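Visit report: Ondness food handling lab, Gethin

Our group toured the Ondness lab in Gethin in March. We went to see how they write and keep the rules for robot handling of food portions, as Clister is preparing its own procedure for the packing line. These notes cover the parts that apply to us.

The visit began at 9 am with the safety induction. Visitors stay behind the yellow line whenever an arm is powered. An operator may step over it only after the arm is in hold and the key is out of the panel. Long hair is tied back and lanyards come off at the door.

We then went through the Pandovari handbook, which is their name for the in-house rules. It has 431 entries, most of them one sentence long. Many were written after something went wrong, and the older ones still carry the initials of the person who asked for them. Entries are reviewed every 5 months. Any change needs 2 signatures, one from the floor and one from the office.

The section on weighing was the most useful to us. The platform has to be clear before the scale is zeroed. Food that overhangs its dish is tidied before a reading is recorded, as a strand resting on the platform can shift the figure. Fine, tangled foods are treated as a separate class from solid pieces, with slower approach speeds and a lower grip force. The bench is wiped between trials and any fragments are logged as loss.

Staff were frank that the logging rule is the one most often skipped. Their fix was to put the loss column first on the sheet, ahead of the weight. We should copy that.

We had less time for the cleaning records. They keep finger pads in labelled tubs and swap them when the food type changes. I would like to see the tub labels again before we order ours.

Glass noodles and the scale at the weighing bench:

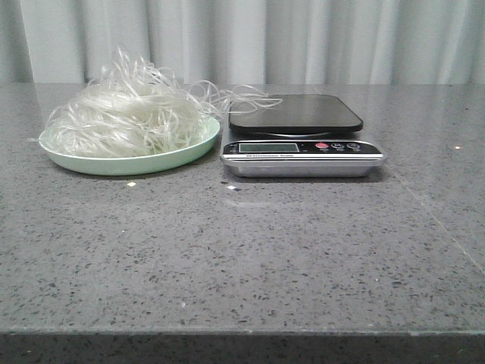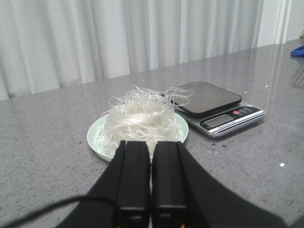

Who decides when a trial has to be stopped?

Anyone in the room can call a stop, visitors included. The operator puts the arm in hold, writes the time on the sheet and restarts only after the person who called it agrees.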